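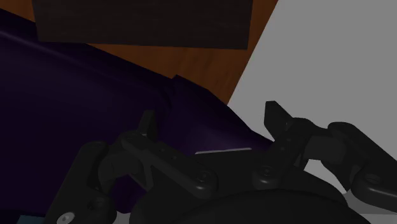 Student Work > Second Year > Project Reports > Housing and Daily Life

Print this page | E-mail this page

Sharing a Living Room: How Students Use the Common Space in Rented Houses

Project report, module Housing and Daily Life
Supervisor: Rhodri Skyrme

1. Introduction

When I came to study in Vanddale, I lived first in a hall where every student had a room and a small kitchen was shared on the corridor. In my second year I moved to a rented house with three other students, and for the first time there was a living room which belonged to all of us. I noticed quickly that we did not use it as I had expected. In the evening each person was sitting in the own bedroom with the door closed, and the living room stayed dark. At the same time we had many small quarrels about it, mostly about heating and dishes.

From this came the question of my project: what do students do in a shared living room, and what makes them stay in it or leave it? I wanted to look at ordinary things such as furniture, light, noise and rules between the people, and not at the rents or the law, which other students in the group have treated.

2. Method

I visited 10 houses in two parts of the town, Breltia Road and the streets behind the old Kolix works. All were rented by students. In every house I spoke with at least one person, and altogether I made 13 interviews. Most of them were held in the living room itself, because I thought that people remember better when they are in the place they talk about.

I also asked each house to keep a diary sheet on the living room door. Whoever used the room should write the time and one or two words about the activity. The sheets hung for two weeks in November. I must say that this part did not work equally well everywhere. In three houses the sheet was forgotten after the first days, and in one it was filled mainly with jokes. I have used these sheets only for small remarks.

My supervisor advised me to draw a simple plan of each room too. I was doubtful at first, as I draw badly, but the plans became the most useful material I have.

3. Results

3.1 Furniture and its place

Almost all of the furniture was chosen by the landlord, and the students seldom moved it. When I asked why, the usual answer was that they had never thought of it, or that they believed it was forbidden. Only one contract out of those I was shown said anything on this matter, and it only asked that the furniture be put back at the end.

The sofa decides very much how the room is used. In a house for four or five persons there was often one sofa with two seats and nothing else to sit on comfortably. So if two people were already there, the third one looked in, said hello and went upstairs again. One student called this "the full bus". She did not feel unwelcome, but she did not want to sit on the floor after a long day.

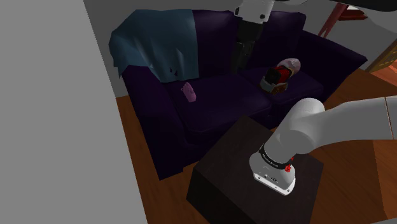
The position of the sofa was also mentioned often. Where it faced the television and had its back to the door, people said they used the room for watching and for little else. In two houses the students had turned it so that it faced the table, and there the diary sheets show more meals and more talking. I cannot prove that the one thing led to the other - maybe sociable people are also the people who turn sofas - but the students themselves saw a connection.

3.2 Warmth and light

Heating was the subject on which people spoke longest. As the bill is shared, nobody likes to be the one who turns it on. Several students told me that they warm their bedroom with a small heater and leave the living room cold, although this can cost more in the end. Blankets are therefore important in these rooms. In some houses a blanket was regarded as common property, in others it had an owner and one had to ask.

Light was a smaller complaint. Most rooms had a single lamp in the ceiling, which was called "like at the dentist". A cheap standing lamp had been bought in a few houses, and everyone there was glad of it.

3.3 Rules

I had expected written rules and found very few. One house had a list on the fridge, made by a flatmate called Schnyder by everybody, after his surname. It was about dishes, visitors and quiet after eleven in the evening. The others said that they kept to most of it, with exception of the dishes. In the remaining houses the rules were unspoken, and newcomers learned them by making mistakes.

4. Discussion

My material is small and I know some of the persons interviewed, so I should be careful. Still, I think that seats are a more serious matter than I believed at the beginning. Students often explained an empty living room with character ("we are all quiet people"), but on my plans I could see that there was simply no place for them to be together.

If I could repeat the work, I would visit each house a second time in July, when the heating plays no role. I would also ask the landlords how they choose the furniture. Two of them had agreed to speak with me, but the dates fell into the examination period and I had to cancel.

In our own house we have since carried two armchairs down from the attic, with the permission of the landlord. One of them has a weak leg and we still have to repair it.

Print this page | E-mail this page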